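Workshop notebook, May
Dye and fibre bench, Jirnora shed

Back on the eucalyptus bark bath this morning and I'm so pleased with how it's going! Bezawit brought in another bag of stringybark from the Pallura side, drier than the last lot and a much redder brown. Chopped it small and put it on to soak before 11. By lunch the water was the colour of strong tea.

Wool for this batch is Kylie's handspun, two-ply, washed twice and mordanted in alum overnight. One skein kept back plain so we've got something to compare against. Kiri thinks we should try a second one with a splash of iron at the end (yes please, I love those sooty greys).

Heat brought up slowly, then held just under a simmer for 30 minutes. Lid on, stirred as little as I could stand. The temptation to poke it is huge. Left the skeins in the pot to cool.

Colour so far: a soft rust with a bit of pink in it where the fibre is thickest. Way better than the flat beige we got from the Quinlan leaves. Olanrewaju reckons it's the tank water and I'm starting to believe him, so next time one pot on tank and one on town water, same bark, same weight, side by side.

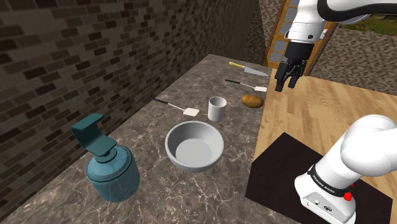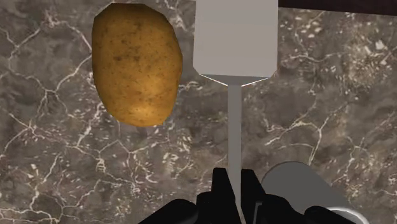
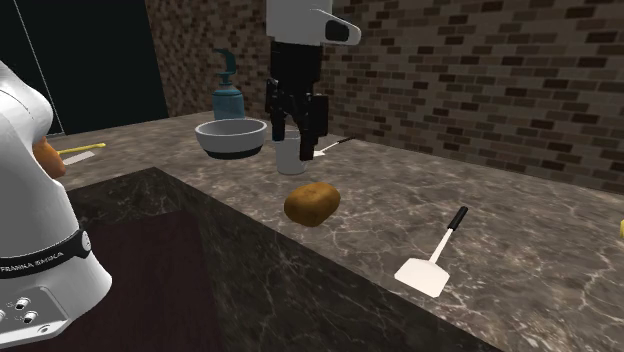
Next up: onion skins

Shayne has been saving brown skins for ages and the bag is finally full. Plan is to run 4 small skeins through the one bath, one after another, and see how far the yellow goes before it gives up. Expecting a proper marigold off the first. Label each with a knotted string before it goes in. Paper tags turned to mush last time, never again.

To sort out
- alum getting low, ask Kiri if she's ordering
- swatch card 2039 has lost its sample, re-dye from the Mirnlow notes
- light test: half of each skein taped in the north window, half in the drawer
- find the good strainer!!
- Bezawit wants a go at the walnut hulls, and so do I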